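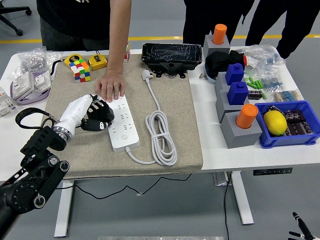 Colin Clegg 说我唱低音的时候像在给谁赔不是，每个音都先探一探门里有没有人，再侧着身子进去。他说这话的时候手里还捏着半块姜饼，语气很和气，所以我过了一会儿才觉得疼。

五月了，合唱团还在排冬天就开始排的那首曲子。我是二月进来的，起因说出来不体面：医生让我多做深呼吸，我嫌一个人站在窗前深呼吸太傻，觉得一群人一起呼吸总归像样些。入团不考试，填一张表，交300块的年费，表上有一栏问“音域”，我写了“一般”。后来把我分到男低音，理由是男低音缺人，而且我个子高。

排练地点在 Brirside 那边的旧学校，二楼，音乐教室借不到，借到的是地理教室。墙上挂着一张褪色的洋流图，我站的位置正对着秘鲁寒流，几个月下来，别的没学会，秘鲁寒流的走向我能默画。电子琴摆在讲台边上，墙上的插座离得远，得拖一条插线板过去，今天插线板又被楼下跳交谊舞的借走了，于是前半场清唱。清唱的好处是没有琴声提醒我们跑了多远。等插线板还回来，琴一响，全团静了一下，大家发现自己已经整整低了一个全音，而且低得很整齐。女高音那边有人小声说是低音拉下去的。我低头看谱，看得十分用心。

谱子我得再抱怨一遍。这一版是复印的复印，到了第三乐章，附点和苍蝇屎已经没有区别。我旁边的 Justinas Bite 有一种本事，凡是看不清的地方他一律唱长音，等别人都变了他再变。我跟着他学，学了两个星期，后来发现他也在听我。两个人互相等，等出一个谱上没有的延长记号。指挥停下来，望着我们这一片，说：“先生们，渡轮已经开了。”

指挥姓什么我到现在也没弄明白，大家都叫她老师，她的脾气像一口炖着的锅，平时只冒小泡。她最爱说“再来一遍，为了开心”，这句话一出来，我就知道没有人会开心。今天为了开心来了很多遍。主要是那个四十小节的休止。作曲家在第三乐章让男低音闭嘴40小节，然后在弱拍上，轻轻地，进一个降E。四十小节有多长呢？长到可以想完晚饭吃什么，想完家里有没有葱，想起有一封信该回没回，想起那封信为什么一直不想回，然后抬头，降E已经过去了。我试过掰手指头数，数到二十几，女中音那段旋律实在好听，一走神就散了。Bite 在谱上用铅笔画小鱼，一小节一条，唱到哪条划掉哪条。今天他多画了一条，进来得比谁都坚定，比谁都晚。

休息的时候喝茶。茶是好茶，装在一个大保温桶里，出来的味道却和保温桶一样。大家在走廊上站成几堆，女高音一堆，女中音一堆，男高音只有两位，站成一条线。聊的是夏天去 Vosta 演出的事。那边有个音乐节，名字起得很大，给我们的时间是下午两点，地点是一个帐篷，夹在手风琴和儿童木偶剧之间。有人觉得这是荣誉，有人觉得这是午睡时间。Clegg 去过，他说那个帐篷的音响效果像在棉被里唱歌，又说这对我们有利。

然后就争服装。每年都争，据说比唱得认真。章程里写的是“全黑，庄重”，可是七月的帐篷里全黑就是蒸笼，一派主张上身换成白衬衫，一派说白衬衫像饭店跑堂。有位男高音提议各穿各的，配一条统一颜色的围巾，话音刚落，有人问七月戴围巾是什么道理。最后决定下次再决定。我倒没有意见，我的黑西裤是好多年前买的，能不能扣上，得先看那天中午吃了什么。

下半场练咬字。歌词是拉丁文，我们团里没有人懂拉丁文，因此每个人都很有主见。同一个词，我这一排有三种念法，老师听了一圈，选了第四种。她让我们把词当诗念一遍，不带调子，我念着念着，觉得自己像在药房柜台前报药名。翻译倒是发过一张，大意是水退了，地露出来，人站在地上感谢。挺好的意思。翻译里有一处漏字，变成“人站在地上感”，我很喜欢，一直没告诉别人。

唱到后来，嗓子热了，天也暗了，窗外学校操场上还有几个孩子在踢球，球砸在铁网上，哐的一声，正好砸在我们的弱拍上。那一遍居然进对了。降E出来的时候，我先是吓了一跳，怀疑是隔壁什么管子响，随后才认出有我一份。四个男低音，一个音，轻得很，底下像铺了层什么东西，上面的人都站稳了。老师没有停，眉毛抬了一下。她的眉毛我们都研究过，抬一下算表扬，抬两下是有人开早了。

可惜再往后第四个小节，我太得意，忘了换气，脸憋得通红，只好张着嘴做样子。做样子也是要学的，Bite 说张嘴要张得有信念，还要跟着句子稍微晃一点，幅度太大就像晕船。他在这里唱了好些年，哪几个高音是做样子的，他自己都有谱。我问他老师知不知道，他说老师当然知道，老师拿他的嘴当节拍器。

散场的时候收椅子，一把一把扣到桌上去。地理老师第二天要用教室，上次我们把他的地球仪放反了，他在黑板上留了一行字：“北在上。”很克制的一个人。今天走之前我特意看了看，北在上。

Clegg 顺路捎我到 Whitelaw 路口。他开车和唱歌一个风格，稳，永远在后半拍。路上他把那句赔不是的话又说了一遍，换了种说法，讲得更仔细：低音进来之前，先在肚子里把音想好，想好了再开门，门开了就别往回缩，错也错得大方一点。错得大方，别人会以为是他们错了。他就是靠这个在团里站住脚的。我问那要是大家都错得大方呢？他想了想，说那就叫现代音乐。

下车的地方离家还要走一段，我就在路上练那个降E。练低音不扰民，这是它的长处，对面来了一位遛狗的太太，人没有反应，狗停下来看我。我点点头，接着走。到了楼下忽然拿不准这个音对不对，上楼把调音笛翻出来一吹，差了半个音，比教室里强。

晚饭吃了昨天的面，没有葱。四十小节里明明想过两回要买葱的。

吃完坐着给母亲打电话。她问我唱歌唱得怎么样了，什么时候唱给她听听，我说我们这一部单独唱不成调，得有别人。她说那你唱你那一部嘛。我就对着话筒把第三乐章唱了一段，从降E起，嗡嗡地唱到句末，中间该别人的地方我空着。空到一半，她在那头说，喂？喂？是不是断了？我说没有断，这里是休止。她说哦，那你先休着，我去把炉子关一下。

她回来的时候我已经唱完了。她说很好，很低沉。又问那300块交了能不能退，万一我不想唱了呢。我说退不了。她说那就好好唱吧。

后来又说了些别的，表姐家装修，楼下修路，她新学的一种腌萝卜，糖放多了。我问放了多少，她说没称。我们家做什么都不称，我在合唱团数不清小节，大概也是有来历的。她说第二坛已经腌上了，这回糖少放，盐多放，过几天告诉我结果。

这会儿十一点多，暖气管又在响。仔细听，像个偏高的D。Trandholm 的房子都有这毛病，一到夜里各家的管子互相招呼，房东说是正常现象，他对所有现象都这么说。我试着用降E去压它，两个音挨得太近，打架，听得牙酸，楼上敲了一下地板。

明天要记得：复印新谱，至少把第三乐章放大了印；铅笔削两支；给 Bite 带一块像样的橡皮，他那些鱼擦得纸都破了。服装的事我打算投白衬衫一票，跑堂就跑堂。还有那封信，该回还是得回。买葱。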